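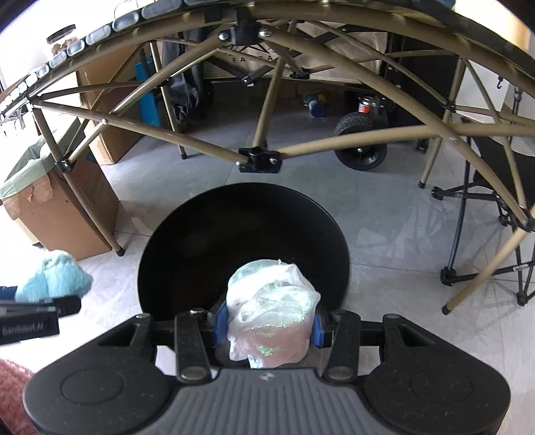 Nirkiritz Large Round Pan
Equipment review, Plarstead Outdoor Lending Service

The Nirkiritz pan was assessed for the Service's general catalogue between February and the start of the spring lending period. It was purchased at the full retail price of 81 pounds. The manufacturer had no part in the review.

General impression
The pan is large, round and black, with a matt dark interior. It is intended for households and groups who cook for several people at once, and it should be judged on that basis. Borrowers who cook for one or two will find it more pan than they need, and are referred to the smaller model in the catalogue (item 286).

Cooking
Rasha Kassab and Trinh Tôn used the pan on nine occasions, on a domestic gas hob and on a two-burner camping stove. Onions, flatbreads and chicken thighs all browned well over a medium flame. Eggs stuck on the first two attempts and released cleanly from the third onwards, once more oil had been used. On the camping stove the outer part of the base was noticeably cooler than the middle, and food had to be moved about to cook evenly. This is a common fault in wide pans on small burners, but the maker's leaflet does not mention it and should.

Cleaning and care
Hot water and a soft brush were sufficient in most cases. A burnt sugar glaze required an overnight soak. The leaflet advises against the dishwasher and the reviewers followed that advice. Light scratches appeared after metal tongs were used - these did not affect cooking, but borrowers are asked to use wooden or silicone utensils.

Storage and transport
Size is the principal drawback. The pan did not fit the standard kitchen cupboard at the Ullau store and now has a shelf to itself. No cover or bag is supplied. For car travel the reviewers wrapped it in a towel and packed it flat beneath lighter items, and it came to no harm.

Value
The price is high for a single pan. Against that, it replaced two smaller ones during the Tuesday group meals, and washing up was quicker as a result.

Recommendation
Recommended for group use, with reservations as to storage. The pan has been entered in the catalogue as item 664 and may be borrowed for up to two weeks. Enquiries should be addressed to Loan Kim at the Plarstead desk.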